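**Pad delamination** is a fault in parallel-jaw and linkage grippers in which the soft layer bonded to the working face of a finger comes away from the rigid block behind it. It is also called pad peel or, in older service notes, lifting. The fault is most often reported in cloth handling, where the pad does nearly all of the work of holding and where a loose edge can catch on woven fabric.

## Background

A gripper finger for light work is usually a flat block with a thin pad of rubber or a similar material on the face that meets the object. The block gives the finger its shape and the pad gives it friction. On hard objects such as boxes or bottles, a finger with a worn pad may go on working for a long time with little change. Cloth is less forgiving. A towel or napkin is picked up by pinching a small fold, and the fold slides out if the two faces do not meet evenly.

Pads are attached with adhesive film, with liquid glue, or by molding the soft material straight onto the block. Film is the cheapest of the three and the easiest to replace on site. It is also the type named in most delamination reports.

## Causes

Peel normally starts at an edge or corner and moves inward. Several causes are recognized:

- **Table contact.** To get under or around a hem, the fingers are brought down close to the work surface. Repeated light strikes push the edge of the pad up and away from the block.
- **Lint.** Loose fibers from gauze, muslin, and terry cloth work into any gap between pad and block. Once fibers are in the gap, pressing the pad back down does not restore the bond.
- **Poor surface preparation.** Oil or mold release left on a plastic block weakens the adhesive from the start.
- **Shear load.** Dragging a cloth sideways while it is pinched loads the pad along its weakest direction.
- **Cleaning fluid.** Alcohol wiped across the finger can creep under the film. Some shops clean at every shift change, which makes this cause easy to miss.

Worn pivot bushings can make the problem worse. Play in the linkage lets one finger arrive at a slight angle, so the same corner takes the load in each cycle.

## Effects

The mildest effect is a missed pick. The jaws close, the fold slips, and the cycle has to be repeated. A loose pad edge can also pull a thread, which on gauze may draw a visible line across the fabric. Decorative stitching near a hem is a common place for a snag, as the raised thread stands above the weave.

A more serious effect is failure to release. If the fabric hooks on the lifted pad, the jaws open but the cloth stays attached and is carried along with the next move. On a folding table this usually ends in a spoiled fold. Near a conveyor or roller it can pull the cloth into moving parts, and for that reason the fault is treated as a safety matter as well as a quality one.

Pieces of pad that break off entirely may end up in the finished goods. Laundries that serve clinics or kitchens generally class this as contamination and hold the affected load.

## The Graruvgate stoppage

A well-documented case took place at the Graruvgate linen plant, where Dakex had installed a towel-folding line using its Skeltley fingers. The line had been running for 2,920 hours when operators began to see towels carried past the release point. The control software recorded each of these as a successful fold, as it checked only that the jaws had opened.

The plant stopped the line on 15 Sep 2020 after a towel was drawn into the exit roller and the roller guard was bent. No one was hurt. An inspection of the spare and fitted fingers found lifted pad edges on 70 of the 91 examined. Most of the peel was along the lower edge, where the finger comes nearest to the table.

Dakex's report gave two causes. The first was a change of adhesive film made to shorten assembly time. The second was the approach height, which had been lowered by 8 mm during setup so that thin towels could be pinched more reliably. Neither change had been tested together with the other. The report also noted that the maintenance sheet asked staff to check that pads were "present" — it said nothing about their edges.

The line was restarted later in September with molded pads, the original approach height, and a sensor that looked for cloth left between the open jaws. The older fingers were kept for training in manual fault-finding.

## Inspection

Inspection is done with the power off and the jaws open. The edge of each pad is viewed from the side under a low lamp, and a thin plastic card is drawn along the joint. If the card enters the joint at any point, the finger is taken out of use. A ragged or frayed edge does not by itself prove that the bond has failed, but it is grounds for a closer look.

Practice picks on a light, loosely woven towel are often used as a second check. Pale fabric is preferred because black crumbs of pad material are easy to spot on it. The fingers are held open just above the cloth, one near the hem and the other over the plain interior, then closed slowly on a fold and opened again. A good finger lets go of the fabric without pulling up any thread. 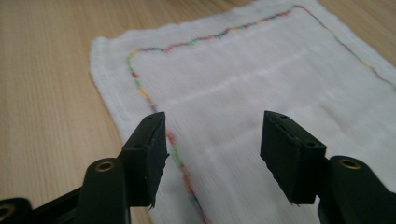

## Prevention

Molded pads are the most reliable remedy but cost more, and the whole finger must be replaced when the pad wears out. Where film is kept, the usual advice is to round the lower edge of the pad or to set it back slightly from the end of the block. The Tanui pattern does this with a shallow recess, so that the block meets the table before the pad does.

Other measures include a minimum approach height locked in the controller, water-based cleaning in place of alcohol, and a fixed replacement interval for bushings. Regluing a lifted pad is generally discouraged. The repair tends to hold on clean test pieces and fail again in service — most often at the same corner.

## See also

- Bushing wear
- Failure to release
- Fabric snagging
- Roller guard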